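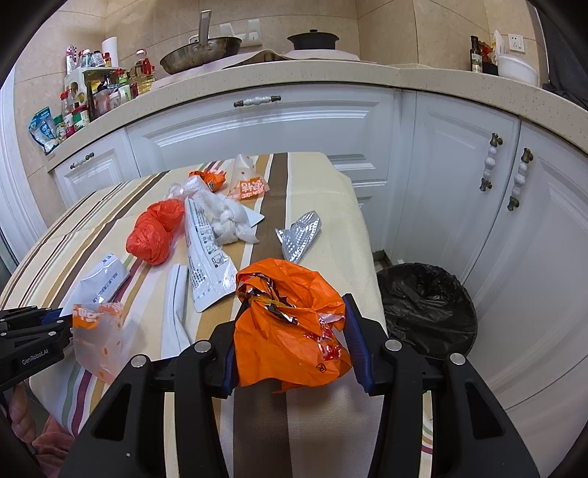
*An orange plastic wrapper over a striped tablecloth. Plastic wrappers can't go in the curbside bins in Ellwood.*

**Ellwood opens a drop-off for wrappers and plastic film**

10/20/25

If you have ever stood over the kitchen trash with a candy wrapper in your hand and felt a little guilty about it, the town of Ellwood has some good news for you. Starting this week, residents can bring their clean wrappers, bread bags and other thin plastic to a new drop-off point at the Sirar Street library, just inside the side entrance (the one by the bike racks, which used to be locked after lunch but will now stay open until 5).

The program is a joint effort with neighboring Otville, which has run its own collection since April and has been very generous with advice, and even lent Ellwood 2 of its big rolling bins to get going. More than 900 households signed up for reminders before the doors opened, and that pleased Mawuli Appiah, who has been running the town's waste office through what he calls "a long year of phone calls about chip bags."

"People want to do this," Appiah said. "They were washing the things out and saving them up in the garage, and we had nowhere to send them. I had a lady tell me she'd filled her guest room closet!"

Wrappers should be empty and dry, and they don't need to be sorted by color or flattened. Foil-lined ones are fine too. Please leave out anything with food still stuck to it, along with paper cups and batteries, which have their own box at the town hall.

Lajos Mészáros, who manages the Divia sorting center outside Otville, said the first load will be picked up as soon as the bins are full, and that his crew can handle a good deal more than the two towns are likely to send. He'd love to have visitors, too. Tours for families and school groups last 15 minutes and are free, though you do need to call ahead and wear closed shoes.

Bags for collecting at home are available at the library's front desk while they last, one to a household.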